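3.2 Condition of returned cartons

The cartons examined in this part of the study came back through the Fladach return point, where households leave outer packaging for a second or third use. Each was received closed and was graded before anyone opened it. Grading was done from above on a plain cloth of a single strong colour, so that the outline of the flaps could be judged against an even ground. The cloth was not ironed between items, and folds in it were ignored.

In total 445 cartons were graded in March. Of these, 17 were set aside at once for crushed corners or damp staining and do not enter the counts given in Section 4. The rest were scored on the Hayes scale, which runs from 1 (fit to be used again as it stands) to 4 (fit only for pulping). The scale was drawn up for the top panel alone. Side walls and base were recorded separately and are treated in Section 3.4.

Three features of the top panel were scored: the state of the tape, the fit of the two flaps along the seam, and the amount of old marking left on the board. The last of these has had little attention in earlier work, which has mostly been concerned with stacking strength. For a packer, however, old labels are often the greater nuisance. A barcode left in place may be read in error at the next depot, and a label that has to be pulled away may bring the outer paper with it. Figure 2 gives a case in which all three features can be judged together.

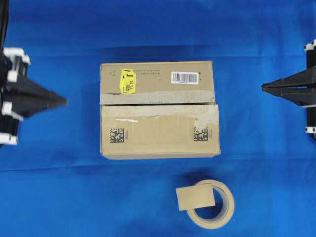 Figure 2. Closed corrugated carton seen from above, with scuffed tape along the seam and earlier labels still in place.

The tape in Figure 2 is partly torn and has a rough, peeled look over much of its length, with a patch of lighter residue on the lower flap. Under the Hayes scale this is scored as worn tape, whatever its remaining grip, as grip cannot be judged by eye. The flaps are slightly out of line, the lower one reaching further to the right than the upper. A small step of this kind was accepted under the scale provided that the seam itself was closed.

Marking was scored by type. Stuck-on labels, such as the yellow one and the white barcode sticker on the upper flap, were entered as removable. Codes printed directly on the board, such as the two square ones on the lower flap, were entered as fixed — they can be covered but cannot be taken off without harm to the surface. Faint printed text and recycling symbols were noted but carried no score.

Covering was tried with Losex paper patches, cut to overlap the code on every side. The patches were pressed down by hand and left overnight. Where a code lay close to the edge of a flap, the patch was folded over the rim instead of being trimmed, as trimmed patches had lifted in the Skonden pilot. Removable labels were left alone at this stage, and the treatment given to them is described in Section 3.3 together with the test of surface damage.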